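Main page Contents Recent changes Random article Log in

Search this site Go

Bloxham Rules

The Bloxham Rules are a set of working rules for recording household handling tasks with hand-held grippers. They are used to prepare demonstrations from which robot arms learn to pick up, fold and put away soft items such as clothing and bedding. The rules take their name from Bloxham, the workshop where the first draft was written, and are kept up to date by the robotics firm Drokthorpe. They are voluntary and have no legal force.

Background

Early collections of household demonstrations were made without a shared method. Each operator held the gripper differently, started recording at a different point, and kept or threw away failed attempts as they saw fit. When Drokthorpe tried to combine its own recordings with those of a smaller firm, Gromel, the two sets could not be used together until much of the material had been sorted again by hand. The first draft of the rules came out of that work. It had 15 rules, most of them a single sentence long. Ravindra Kandpal edited the draft and wrote the notes that still go with it.

Scope

The rules cover recordings made in lived-in rooms by a person holding the gripper. They do not cover remote-controlled arms, factory cells or work with hot, sharp or breakable objects, which have their own guidance. Garments, bed linen, towels and soft bags fall within the rules. Shoes were added in the second edition.

Main provisions

The rules are grouped into 4 parts: the room, the tool, the task and the record.

The room. The householder must agree in writing before recording starts. Letters, screens, medicine labels and photographs of people are to be put out of view. Other belongings stay where they are. Rule 3 says that a room "shall not be tidied for the purpose of the recording," on the grounds that a robot trained only on neat rooms does poorly in ordinary ones.

The tool. The finger pads are wiped and checked at the start of each session, and the pivots are checked for play. A gripper whose fingers no longer close evenly is taken out of use. The operator notes any change of pads, as a new pad grips cloth differently from a worn one.

The task. Each recording begins with the fingers clear of the item and ends with the fingers clear again. For padded garments, the operator approaches from above the body of the garment and closes on a fold or seam where one can be reached. Zippers, drawstrings and hood cords are avoided as first grip points. The operator should keep the free hand away from the item unless the task sheet calls for it.

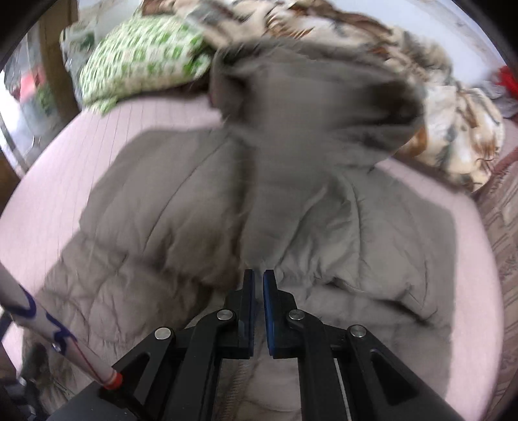
Babita Sachdeva objected in a published reply that the advice on seams was too strict for padded coats, arguing that a person takes hold of whatever part is nearest and that a robot should be shown the same thing. She proposed that the rule be cut down to the warning about zippers and cords. The second edition kept the rule but changed "must" to "should," and the notes now allow any grip that does not strain the stitching.

The record. Failed attempts are kept and marked as failed. A dropped garment is left where it falls until the recording has been stopped. Blurred passages are kept if the item can still be made out - fast hand movement is common and is not treated as a fault by itself. The task sheet gives the type of item, the surface it lies on and the aim of the attempt.

Checking

A batch under the rules is 500 recordings. Each batch is read through by a person who did not take part in making it, and a batch in which fewer than 87 percent of the recordings meet the rules is sent back. Drokthorpe keeps its batch lists in a program called Cider, which other users of the rules are free to replace with their own.

Reception

The privacy provisions have been taken up more widely than the rest, including by groups that record no clothing at all. The ban on tidying has drawn the most complaints - householders often want to clear up before someone comes in. The notes advise operators to explain the rule when the visit is arranged. A third edition, with a part on wet laundry, was circulated for comment in November.

See also

Gripper maintenance
Handling of deformable objects
Household consent forms

We use cookies to remember your settings. Accept Manage choices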